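2021-12-07

Cold in the building this morning and the radiator under the window only came on at ten. Spent most of the day on the green cloths. They are the dark olive ones from the Brolach order, soft and thick, and they don't stack well unless the corners are right. We took delivery in July and have been meaning to settle on one fold ever since, so that every shelf looks the same.

I did the first lot the old way, in half and half again. The edges come out straight enough on one side and then the other side bunches up and has to be pulled out. I wrote that in the book.

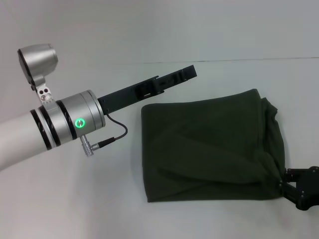
Dindcombe Linen Store, Folding and Packing Team

Order number 1138 went out before lunch. After that I cleared the white table and started over with the green. What I wanted to know was whether it helps to get the top hem straight before touching anything else. I think it does. If the hem is straight the side can be off a little and it still folds square. If the hem is off, no amount of smoothing at the end will fix it.

Also tried smoothing from the middle out, and then from one corner across. From the corner is slower but I had less to redo.

Lunch was soup from the machine. The Skendo labels came, wrong size again, and I put them back in their box to return.
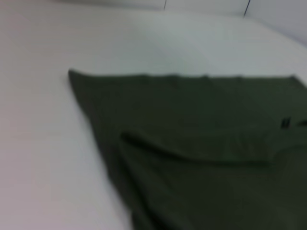
Warrier wrote under my note in the book that the hem is all very well, but the bottom corners are what show on the shelf, and a cloth should be turned so the rumpled side goes in first. Fair point. I had been leaving that side for last because it is the annoying one.

So I went back and did a few with the rumpled side in first. They sat flatter. They also took longer, and with this fabric any crease you put in by mistake stays until you shake the whole thing out and start over. 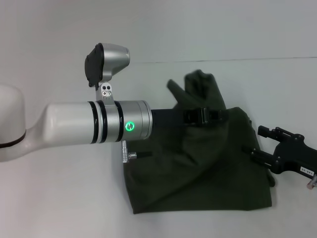

I still prefer thirds for the big ones. Halves make the stack too wide for shelf 2 and the fronts hang over. With thirds, rumpled side in first, they fit and the door shuts.

Invoice 2574 still not found. Checked the tray and the blue folder. Bus was late, home by six. Tomorrow the rest of the green, then the pillowcases if there is time.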